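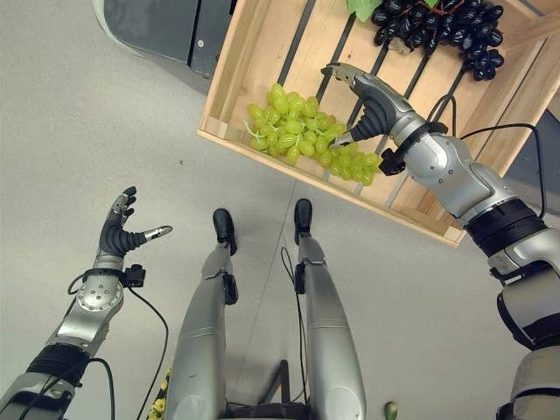 *머리 카메라, 청포도 쪽으로 오른손 접근*

## 포도 집기 제어·인식 점검표 (9월, 오전)

Savita Bansal이 만든 양식에 제가 코멘트를 달았어요. 플래너는 Kiltow, 인식 노드는 Wanyama 그대로입니다.

- [x] **비상정지 → 토크 해제**: 172ms. 기준이 200ms니까 통과! (지난번엔 200ms를 넘겨서 꽤 쫄았거든요.)
- [x] **왼팔 대기 자세 유지**: 오른팔만 움직이는 작업이라 왼팔 명령은 잠가 뒀어요.
- [ ] **다리 충돌 모델**: 상자랑 발 사이 여유값이 예전 설정 그대로네요. Vaughan, 이거 꼭 좀 봐 주세요. 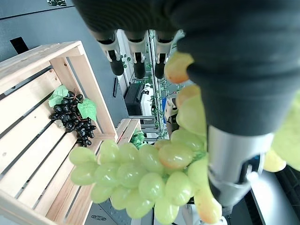
*손목 카메라, 청포도를 쥔 상태*

- [x] **손목 시점 분할**: 청포도 쪽은 주황빛 도는 알까지 한 송이로 묶어야 합니다. 임계값을 살짝 낮췄더니 마스크가 훨씬 깔끔해졌어요.
- [ ] **가림 처리**: 손에 가린 알을 자꾸 별개 물체로 잡아요. 로그 355번 줄부터 보시면 됩니다.
- [x] **파지력 상한**: 설정 파일 값 50, 드라이버에서 읽은 값도 50.

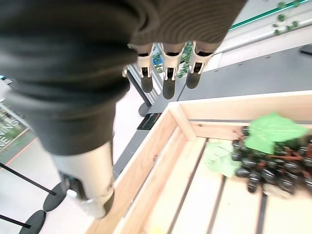
*손목 카메라, 상자 안 검은 포도와 잎*

- [x] **잎 클래스 제외**: 파지 후보에서 초록 잎은 빼기로 했죠. 적용 확인!
- [ ] **바닥판 틈 깊이값**: 나무살 사이 어두운 틈에서 깊이가 튑니다. Hevico 필터를 켜면 나아지는데 지연이 늘어서 고민 중이에요 ㅠㅠ
- [x] **작업 영역 경계**: 상자 테두리 기준으로 다시 저장.
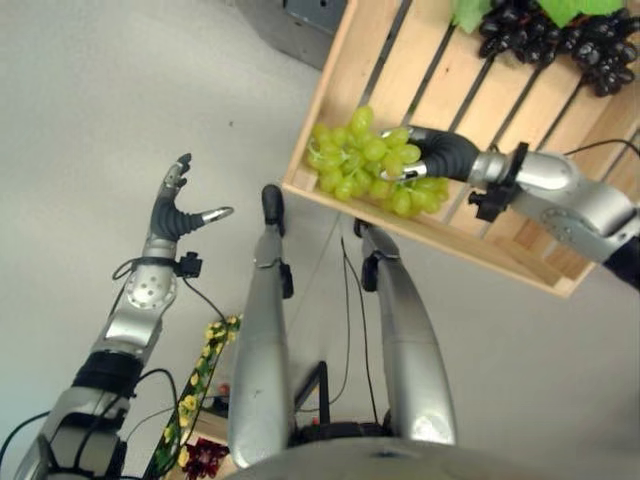

*머리 카메라, 송이 사이에 들어간 손끝*

- [x] **머리·손목 시각 동기**: 타임스탬프 이상 없음.
- [ ] **오른팔 케이블 여유**: 상자 가장자리를 넘어가는 선이 있어서, 플래너에 손목 회전 제한을 넣고 싶어요. Savita 의견 부탁!
- [ ] **Elach 뷰어 버전 표기**: 급한 건 아니고요, 다음 빌드 때 같이 고칠게요.

미체크 항목은 Vaughan Ruawai와 같이 재점검하고, 그때까지 속도 제한은 풀지 말아 주세요.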